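History Project on Small-Town Rumor Names New Research Fellow

Afshin Khosravi has been appointed research fellow at the Zarei Center for Historical Study in Trustirville, where he will work on a five-year project about rumor and public trust in mill towns between 1870 and 1920. He takes up the post in October.

Khosravi comes to the center from Butora College, where he taught modern social history and ran the graduate seminar in archival methods. He did his undergraduate degree in history and economics at Butora and later returned there for his doctorate. His thesis looked at a run on a savings bank in the Cudar valley, which began with a false report that the bank's cashier had left the state overnight. The cashier was at home with the flu. By the time he came back to his desk, depositors had taken out most of what the bank held.

"I started with the bank's ledgers and ended up spending most of my time on the letters," Khosravi said. "People wrote to their relatives in the next town and told them what they had heard and who they had heard it from. You can follow one sentence through six or seven households and watch it change."

The thesis is being revised as a book. A chapter on the role of boarding houses in spreading the report was published separately last year in the center's occasional papers series.

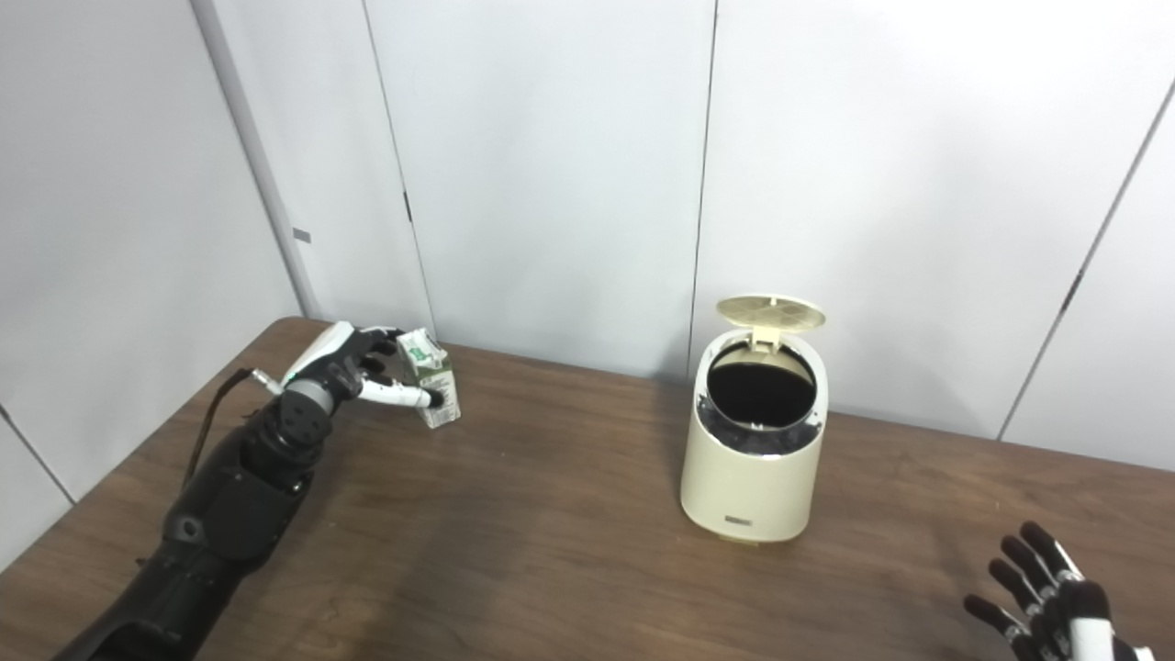 The new project is directed by Mahsa Esfahani, a historian of the press who has been at the center since it opened. It will draw mainly on the Cudar Valley Papers, a collection of letters, shop accounts, church minutes and handbills that came to the center from the old county records office. The collection fills 425 boxes. Until now only the business records have had a proper finding aid, and readers who wanted the private letters had to work from a typed list made when the boxes were moved.

Esfahani said the project had been planned for some time but could not begin until the letters were in a state to be used. Cataloging of the first 300 boxes is finished. The rest will be done as the research goes along, with two part-time archivists working on the family papers and a third on the handbills.

"We wanted somebody who had already spent years with this kind of material and knew how slow it is," Esfahani said. "Afshin has read more of the valley correspondence than anyone on our staff, including me."

The project has three strands. Khosravi will lead the one on money and credit, which covers bank runs, rumors of factory closings and stories about counterfeit notes. Esfahani will continue her own work on local newspapers and how their editors decided which reports to print, which to deny and which to leave alone. The third strand deals with sickness and medicine, in particular the smallpox scares of the 1880s and the arguments over vaccination that went with them. A second fellow will be hired for that part of the project next year.

Esfahani said the dates were chosen with the records in mind. The valley's first daily paper started in 1871, and the letters thin out quickly after the telephone exchange was extended to the outlying villages.

Khosravi's first task will be a register of every rumor that can be traced through at least two independent sources. Each entry will give the earliest known version, the people who passed it on and any public response, such as a notice in the paper or a statement read out in church. He expects the register to run to some 1,000 entries. It will be put online in stages so that other researchers can use it before the project ends.

The work will not try to settle whether each story was true. In a good many cases there is no way to tell, Khosravi said, and the people repeating it often did not know either. He is more interested in what they did next: whether they moved their savings, kept their children home or stopped buying from a certain store.

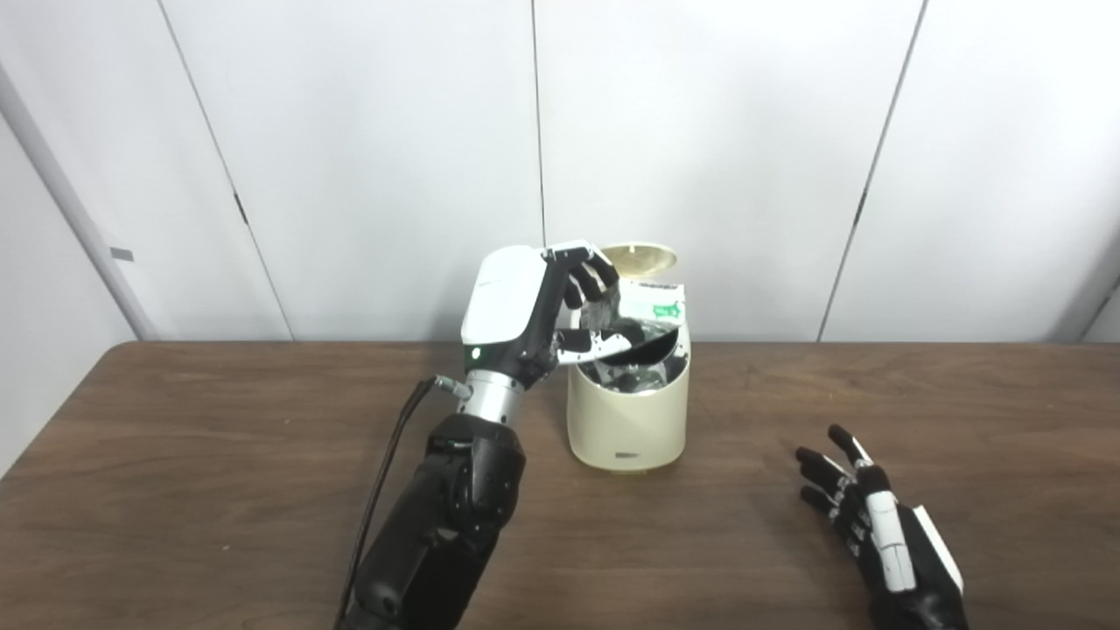 One case he hopes to look at early on is the closing of the Lower Cudar woolen mill. Workers there had been told for several years that the owners meant to sell, and each time the owners denied it in the paper. When the sale did go through, a number of families had already left for other towns on the strength of the talk. Some of the letters they sent back are in the collection, along with the replies of neighbors who had stayed and thought them foolish for going.

Khosravi will also teach one course a year, open to graduate students from Butora and to members of the public who hold a reader's card. The first, on reading nineteenth-century correspondence, will cover handwriting, forms of address, postal routes and the dating of undated letters. It meets on Monday evenings at 6:30 in the center's seminar room and has no language requirement, though a small part of the material is in German and Welsh. Translations will be handed out.

The center will hold a workshop in the spring for local historians who have related papers in private hands. Esfahani said she knows of at least four families in the valley who have kept letters from the period, and she suspects there are more. Owners will be able to have items scanned and take the originals home the same day. Anything scanned will be listed in the catalog under the family's name unless they ask for it to be left out.

Khosravi is the third research fellow appointed by the center. The first worked on canal labor and the second on the town's relief funds, and both have since moved on to teaching positions elsewhere. Fellows have an office on the second floor, borrowing rights at the Butora College library and a small travel allowance for visits to other archives. Khosravi plans to use his on the state banking commission's papers, which include sworn statements from several of the Cudar depositors.

He will give a public talk on the savings bank run shortly after he arrives. The talk is free and seats do not have to be reserved. Readers who want to consult the family letters during the cataloging work should write to the center ahead of their visit and give the box numbers they need, as some boxes will be out of the reading room for several weeks at a time.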